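About Randosden

Drinkware, mostly cups. Also pitchers, a few bowls, lids when we can get them. We sell to schools, daycares, camps, church kitchens, anybody who goes through a lot of cups and is tired of buying the flimsy kind.

Started in April, out of a garage on the Horkuvdale side of town, with one shelf and a phone that didn't ring much. First order was 519 cups to a summer camp. They wanted 5 colors and we had two. We drove to get the rest. Still do that sometimes.

Now we have a real unit with a loading door, next to the tile place. Parking in back, please not in front, the tile people need it.

What we look for in a cup

Wide at the top, narrower at the bottom. Stacks better, comes apart better, small hands get around it. Straight sided cups look nice in a catalog and then you're standing at a sink trying to pull two of them apart.

See-through walls, or at least a bit. A teacher can look across a table and tell who has juice left and who is just holding a cup. Color is fine, we like color, but solid dark plastic hides everything including yesterdays milk.

Plain. No cartoon on it. Cartoons wear off and then there's a fight over who gets the one that still has a face.
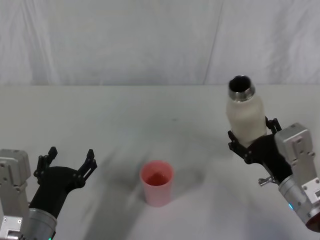 We fill partway, never to the brim. Brim is not how people drink, and the spill tells you more about the person pouring than about the cup. Red drink is the one customers ask about most so it gets used a lot. Fruit punch, cranberry, the powdered stuff. Does it stain, does it smell after, does the rim feel sticky. We write down what we find and it goes on the product sheet, good or bad. Two cups got dropped from the list last year over the smell.

White table for this, always. Drips show up right away. Wipe it between drinks or the next one is no use to anyone.

The lines we carry

Dirnent - the everyday one. Tapered, light, most colors. If you don't know what you want, get this.

Khondokar - heavier, for places with a commercial dishwasher. Costs more. Fewer colors, we're working on it.

Pitchers come in both. Lids fit Dirnent only, please check before ordering, we get a lot of returns on this.

How much we ship

2444 orders so far this year as of this update. Biggest single one was 3000 cups to a school district, went out on one truck, took us most of a day to load.

Small orders are welcome too. Mixed colors OK, just put it in the notes box. If a color is out we will email before we swap it, we don't just send you green.

Samples

One cup per line, free, you pay the shipping. Put your own drink in it, run it thru your own dishwasher, let a kid have it for a week. Then order or dont.

Page updated Nov 21, 2025. Hours and phone are on the contact page.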